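Srisuk

A word list for people who label their pantry shelves and then ignore the labels. It holds 39 names for dried beans, gathered from seed packets, soup recipes and one very opinionated market stall in Surncombe.

Files

beans.csv – one name per row, with spelling variants
disputes.txt – 15 names that mean different beans in different towns

Known problems

Rows 2 and 4 are the same bean. Both camps wrote in, so both rows stay. Lentils are excluded; please stop asking.
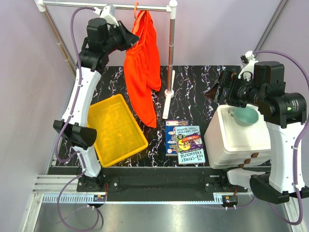 License: do as you like, but keep disputes.txt with the rest.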